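Willura 色分け積み木セット 使用レビュー(ロボット部の備品として)
投稿日:2024年12月31日

大晦日に積み木の感想を書いている大人がどれくらいいるのかわかりませんが、年内に書くと部員たちに約束してしまったので、おせちの黒豆を火にかけたまま台所のテーブルで書いています。長くなりそうなので、お茶でも用意してお付き合いください。

私は中高生の集まるロボット部で顧問の手伝いをしています。うちの部の今年の課題は、アームに積み木を見分けさせて、つかんで、色ごとに決まった場所へ運ばせること。言葉にすると一行で済んでしまうのですが、八月の合宿から始めて、まだ「完成しました」とは言えません。その間ずっと毎日のように触ってきたのが、このWilluraの積み木セットです。

まず買うまでの話から。最初は部員の家から持ち寄った積み木を使っていました。これはこれで楽しかったんですよ、弟さんの歯形がついたのとか、裏に名前が書いてあるのとか。ただ、大きさがばらばらだと、つかめなかったときにプログラムが悪いのか積み木が悪いのか、いつまでたっても話が終わらないんですね。それで部費で揃いのものを買おうということになり、部長のホーイン・スーさんが何日もかけて候補を比べてくれて、これに落ち着きました。セットは18個入り。木箱つきで、送料が1,026円かかったのはちょっと痛かったです(会計ノートに書くときに二度見しました)。

届いて最初に良いなと思ったのは色です。赤、青、黄、緑がどれもはっきりしていて、カメラで見分けさせるときに素直に分かれてくれます。以前の積み木は、黄色とオレンジの中間みたいなものがあって、夕方になると認識の結果がころころ変わり、みんなでカーテンを開けたり閉めたりしていました。今回もまったく影響がないわけではなく、同じ黄色でも光の当たる面と影の面では数字がけっこう違います。それでもしきい値を一度きちんと決めてしまえば、部室の蛍光灯の下ではまず迷いません。

形がいろいろあるのも、思っていた以上にありがたいところでした。立方体と円柱だけなら、正直うちの二年生は一週間で飽きていたと思います。星形やハートが混ざると、どの向きから指を入れるか、どこを中心とみなすか、考えることが急に増えるんです。六角柱は面が平らなのでつかみやすくて、初めて触る一年生にはまずこれを渡しています。
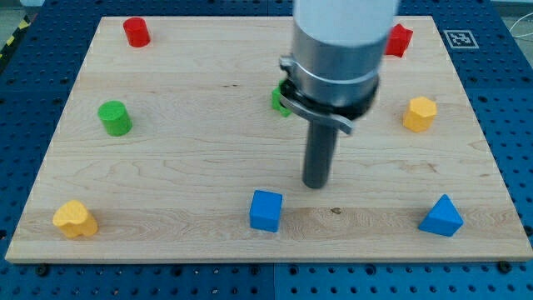

練習のやり方も少し書いておきますね。うちでは置き場所を毎回変えます。最初のころは真ん中にきれいに並べて、うまくいった、うまくいったと喜んでいたのですが、コーチに来てくださっているリーガ・パユ先生に「端のほうでも同じことができますか」とにこにこしながら言われまして。やってみたら、まあひどいものでした。それ以来、板の隅のほうまで散らして置くのが決まりになっています。置く係は交代制で、意地悪な置き方をする子ほど人気があるのが不思議です。

さて、形の話の続きですが、手ごわいのはやはりハートです。丸いほうから行くか、とがったほうから行くかで部内が真っ二つに割れまして、クォクワイ・タンくんは今でも丸いほう派です。彼のプログラムだと秋の時点でハートの成功率が70パーセント、角度の補正を入れてから80パーセントまで来ました。この数字が出た日は、部室でジュースで乾杯しました。三角柱も、寝かせて置くと斜面で指がすべりやすく、いい教材になります。円柱は倒れると転がっていくので、机の下にもぐって探す時間も活動時間に入れておいてください。

塗装については、つやのある仕上げで見た目がきれいです。そのかわり、照明の位置によってはてっぺんが白く光ってしまい、カメラがそこだけ穴があいたように見てしまうことがあります。うちはライトを少し横にずらして解決しました。つや消し版があれば迷わずそちらも買うのですが、今のところ見当たりません。Willuraさん、もし読んでいらしたらぜひ。

気になったところも書いておきます。ひとつは角の塗りの欠けです。何度も落とすうちに星形の先が少しはげてきました。落とすほうが悪いと言われればそれまでですが、練習用に使うならある程度は覚悟が必要です。それから、単品の買い足しができません。緑の円柱をひとつなくしたときに問い合わせたら、セットでしか扱っていないとのことでした。お返事はとても丁寧だったので恨んではいませんが、備品として使う学校やクラブには、ばら売りがあると本当に助かります(なくした円柱は後日、部員の傘の中から出てきました)。木箱のふたも固めで、開けるときに勢いあまって中身をばらまくこと数回。今はふたを外したまま棚に置いています。

比較のために書いておくと、一時期Trunalowの樹脂製ブロックも借りて試しました。あちらは軽くて丈夫で、欠ける心配はほとんどありません。ただ軽いぶん、指が少し触れただけで逃げてしまうので、始めたばかりの子には難しかったようです。木の重さがあるほうが、ちょっとくらい位置がずれていても、その場で待っていてくれる感じがします。大会でどちらを使うか決まっているなら、もちろんそれに合わせるのがいちばんです。

星をつけるなら五つのうち四つ。減らした一つは、ばら売りなしと送料の分です。アームをこれから動かしてみたいという部活や教室には安心しておすすめできますし、仕分けの課題をひと通り終えたあとは、積み上げの課題にもそのまま使えます。うちでは年明けから、立方体の上に六角柱をのせる練習に入る予定です。ハートをいちばん上に立てたいという声も出ていて、それはさすがに無理じゃないかなあと思いつつ、まだ止めていません。

黒豆がいい匂いになってきたので、今日はこのへんで。使い方で聞きたいことがあれば、コメント欄に書いておいてください。三が日を過ぎたらお返事します。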